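Push-Fit Plumbing

6 October 2019 – by Stepan Yatsenko
Reading time: 4 minutes

Push-fit plumbing is a method of joining water and waste pipes without solder, glue or threaded parts. The end of a pipe is pushed by hand into a fitting, where a ring of small teeth holds it in place and a rubber seal keeps the water in. The method is used in houses, trailers, boats and small commercial buildings. It is also called push-to-connect plumbing.

History

For most of the twentieth century, copper supply lines were joined with solder. The work required a torch, a clean pipe and some skill, and it was hard to do in a wet line or close to wood framing. Compression fittings, which squeeze a soft metal ring onto the pipe with a nut, avoided the flame but took longer to install and needed two wrenches.

Fittings with a rubber seal were in use on drains well before they were trusted on supply lines. Drains carry water under little or no pressure, so a plain seal is enough. Supply lines needed a way to stop the pipe from being forced out. The toothed grab ring, made of stainless steel in most modern fittings, solved this problem.

In the town of Tirnham, a housing estate of 226 homes was fitted with push-fit supply lines throughout. The builder, Leitão, had earlier tried the method on nine houses in nearby Brasthorpe. The Tirnham work is still discussed in local trade courses, mostly for its long runs of pipe with no joints inside the walls.

Parts of a fitting

A supply fitting has a body, a seal, a grab ring and a release collar. The body may be brass or plastic. The seal sits deeper in the body than the grab ring in some designs and in front of it in others. Plastic pipe also needs a stiff insert in its end, which keeps the wall from collapsing under the pressure of the seal.

Drain fittings are simpler. They usually have a socket with a seal seated in a groove, and the pipe is held by clips on the wall or joists. A small gap is left at the bottom of each socket so that the pipe can grow when hot water runs through it.

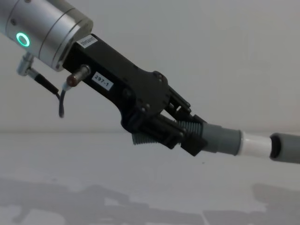
A pipe assembly in gray and white.

Installation

The pipe is cut square with a wheel or blade cutter. Hacksaws leave burrs that can tear the seal. The end is then smoothed, and the depth of the socket is marked on the pipe with a pencil. The pipe is pushed in with a slight twist until the mark reaches the edge of the fitting. A light tug shows whether the teeth have caught.

To take a joint apart, the water is shut off and the collar is pressed squarely against the body while the pipe is pulled out. Some makers, among them Caseo, supply a plastic clip for this purpose. A pipe that has been removed should be checked for scratches – the old end is often trimmed off before it is used again.

Limits

Push-fit parts cost more than solder fittings, and they take up more room. Local codes differ on whether they may be buried in walls or floors. They are not used for natural gas unless made and marked for it. Rubber seals can be damaged by petroleum grease, so only silicone lubricant is applied.

Related articles
Compression fitting
Copper tubing
Drain trap
Pipe insulation
Water hammer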